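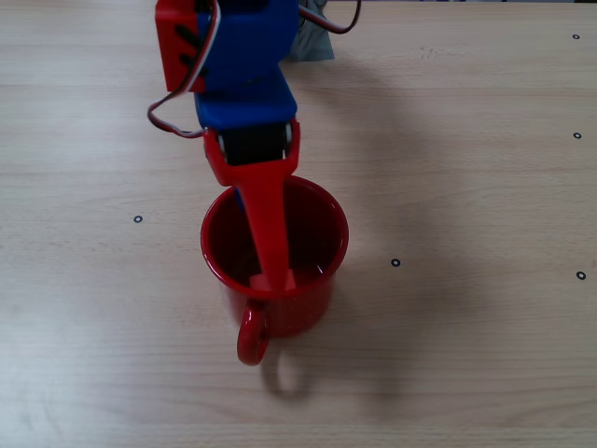 Housing Support Work, Unit 4
The first meeting with a person who has nowhere to live
Notes by Ľudovít Ondrejka

Please read these notes before the seminar. They continue from Unit 3, where we spoke about the reasons why people lose their home, and they prepare you for the practice visit to Sillthorpe in September.

1. What the first meeting is for

Many new workers think that the first meeting is for filling in the assessment form. The form is necessary and you will fill it in, but very often it can wait until the second meeting. In the first one you have to find out three things. Is the person safe tonight? Is there something which has to be done today, for example a medicine that is finished or a letter with a deadline? And does the person want to see you again?

The last question is easy to forget. At the Jadbridge day centre, where I worked for 4 years, we looked back through 100 first meetings from our own files. Where the worker had completed the whole form in one sitting, fewer people came to the second appointment. This was a small piece of work and it does not prove the cause. Perhaps the workers hurried with the people who were already difficult to reach. I mention it so that we can discuss it.

2. Sleeping places which we do not see

The word "homeless" makes most of us think about a person in a doorway. In your caseload you will also meet people who sleep in a car, in a friend's kitchen, in the back of a workplace, or on night buses. Some of them will say "I am not homeless, I am only between places". Do not correct them. Write down where they slept last night and the night before, in their own words, and use the official category only in the box where it is asked for.

A person who stays with friends can be in more danger than it seems, especially if the friend expects something in return. Ask this when you are alone with the person, and never in the waiting room.

3. Asking for help

In the Fliltosdale reader (chapter 2) there is an interview with a woman who passed the door of a service every morning and did not go in. She had always solved her own problems and she felt that going in would be the end of this. Students usually write in the margin that she was "too proud". I would like you to be careful with this word. She had been refused by two offices before, and once she had been sent away because she did not have the correct paper. Some people stay away because they have learned what usually happens.

So look at what your own service asks for at the door. Which papers? Who sees them? How long does one wait, and is there a toilet?

4. Some phrases

These are from the Pritchard training pack, with small changes from me.

Instead of "Why did you leave the property?" try "What was happening when you left?"
Instead of "Do you have any support?" try "Who would you ring if you were ill?"
Instead of "You need to engage with us" – please do not say this at all.

Silence is also permitted. When I began to work in English I was afraid of silence, I thought that people would believe I had not understood. Count slowly to five before you ask the next thing.

5. Money

Debt comes into nearly every case and often it comes late. A person may speak with you for weeks about a room and only then tell you that there are old rent arrears. In the case study for the seminar (Case B) the arrears are £4,000 and the man has £500 put aside for a deposit. Before you come, think about these points:

Should he offer the £500 to the old landlord, or keep it for the deposit? Who is allowed to advise him on this, and are you? What would you write in the notes if he asks you to keep the savings out of the file?

For the last point look again at the confidentiality handout from Unit 1. There is no single right answer, but there are some wrong ones.

6. Ending the meeting

Leave ten minutes. Say what you will do and by when, and promise only the things which depend on you. "I will ring the council before noon" is a promise you can keep. "I will find you a room" you cannot. Write the next appointment on paper, also when the person has a phone – batteries are empty, phones are sold or lost.

Reading for the seminar: Fliltosdale reader, chapters 2 and 5. Chapter 6 is optional. Bring Case B printed, with your own notes on it.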